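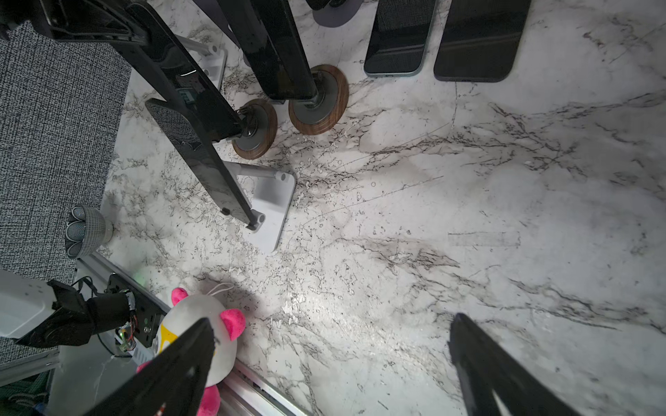
Listening

THE PODCAST THAT GOT SMALLER ON PURPOSE

I have a confession to make before we start. I subscribe to 95 podcasts and I listen to four. The rest sit there with their little blue dots, silently accusing me, like library books you've renewed so often you've started to think of them as furniture. Every so often I have a clear-out, delete three, feel marvellous, and then somebody at a dinner recommends a series about the history of the zip and off we go again.

So when a friend told me about a weekly show called Isundale, my first reaction was a sort of internal groan. Another one! But she said it was only twenty minutes long and that the man who makes it had turned down advertisers, which made me curious in the way I'd be curious about anybody who turned down money.

The man is Imad Issa, and until two years ago he was a producer at Nerkora, the audio company that makes those glossy chat shows you'll have heard even if you think you haven't (two well-known people, a sofa, a mattress advert every nine minutes). He was good at it. One of his programmes was, for a while, the thing everyone on my train seemed to be smirking at. Then he left, went home to Brakdale, and started recording people talking about their jobs.

I'd love to tell you the idea is more complicated than that. Each week he goes to where somebody works, asks them to explain what they do, and mostly keeps quiet. There's been a piano tuner, a woman who repairs church clocks, a school cook, and a chap who writes the instructions for flat-pack furniture and is, I promise you, the funniest person I have heard on any show this year. There's no theme music. It starts with a door opening and it stops when the person has finished.

I went up to see him in the spring, on one of those March mornings when it rains sideways, and he met me at the station with a spare umbrella. He's a big, slightly rumpled man who talks much faster in person than he does on the show. We walked to Khasawneh, the café where he does his editing, and he ordered lentil soup for both of us before I'd got my coat off. It was very good soup, so I forgave him.

"The first episode had 904 downloads," he told me, "and I knew that was my cousins." At Nerkora, he said, a number like that would have had everybody called into a room. The week he left, they'd been in that very room arguing over why listeners were dropping off at minute eleven. Someone had made a chart. The suggested cure was to put a question at minute ten, so people would hang on for the answer.

"And did it work?" I asked.

"Oh, brilliantly," he said. "I hated it."

I've been thinking about that chart ever since, probably more than is healthy. I write for a living, and I know perfectly well that somewhere there's a graph showing where you lot wander off and put the kettle on. I've never asked to see it. I don't think I'd be able to write a paragraph again. I'd be forever hiding sweets in the middle of things to keep you going.

The trouble, of course, is that paying attention to your audience isn't a wicked thing to do. I put this to Imad while he was mopping his bowl with bread and he agreed straight away, which was annoying as I'd been hoping for a bit of an argument. He reads every email that comes in. When people wrote to say they couldn't make out what the clock repairer was saying over the bells, he went back and recorded her again in her kitchen. What he won't do is look at the minute-by-minute figures. He's asked the firm that hosts the show to switch them off, and they told him they couldn't, so he's stuck a bit of card over that corner of his laptop screen.

I saw the card. It's the back of a cereal box.

How does he pay for it all? By asking, it seems, very politely, once every few months. When I visited he had 724 people giving him a few pounds each, some monthly and some whenever they remembered. It isn't a Nerkora salary, or anything near it, and he also teaches sound recording two evenings a week and mixes adverts for a local radio station, a fact he told me with a completely straight face. He says he likes the adverts. They're thirty seconds long and everybody agrees when they're done.

By the time I got home I'd decided I was going to be a better listener. No more half-hearing things while hunting for my keys. I'd sit down! In a chair! I picked the piano tuner, made a pot of tea, put my phone in the other room (and then had to go and fetch it, as it was playing the podcast) and lasted six whole minutes before I was wiping down the cooker.

I felt dreadful about this and emailed Imad to own up. He wrote back within the hour. He has never once listened to a podcast sitting down, he said, and he'd be a bit worried about anyone who did. His mum listens to his while she's ironing and has strong views on which ones suit shirts.

It cheered me up no end. I think I'd got it into my head that there was a right way to do this, and that all those unplayed episodes were homework. But I remember the tuner perfectly well, cooker or no cooker. I remember him saying that he can tell which notes the children in a house like best, because they're always the first to go out. I've told at least a dozen people that.

The numbers have grown, by the way, although he didn't bring it up and I had to wheedle. The flat-pack episode has now been downloaded 3560 times, which would still get you a meeting at Nerkora, but it's a fair few more than his cousins. A publisher has been in touch about a book. A bigger company (he wouldn't say who, and I tried everything including pudding) has asked whether he'd think about doing two a week, with a bit of music at the front to "bring people in".

He's said maybe to the book. He's said no to the music. On doing two a week he went rather quiet and started stacking the bowls, and I got the feeling that was the one that had kept him awake. Twice the shows might mean giving up the evening classes. It might also mean people who aren't quite as interesting as the clock repairer, or finding them in more of a hurry. He spent five weeks persuading the school cook to talk to him. She said yes only after he'd helped carry in the potatoes.

I've since had my clear-out, a proper one this time. I'm down to a dozen shows, and I picked the ones I could remember a sentence from, which got rid of the zips and two different programmes about productivity. I kept the sofa one. I know, I know. But it does make me laugh, and Imad says he still listens to it too, generally in the car, and that he can always tell when they've got to minute ten.

Isundale comes back from its summer break on 12th October with a man who paints the lines on football pitches. I've been allowed to hear a bit of it already. He does the centre circle last, and he doesn't like being spoken to while he's doing it, so for nearly two minutes you just get the squeak of the little wheel going round on the grass. I did the whole of the washing-up to it and then played it again while I dried.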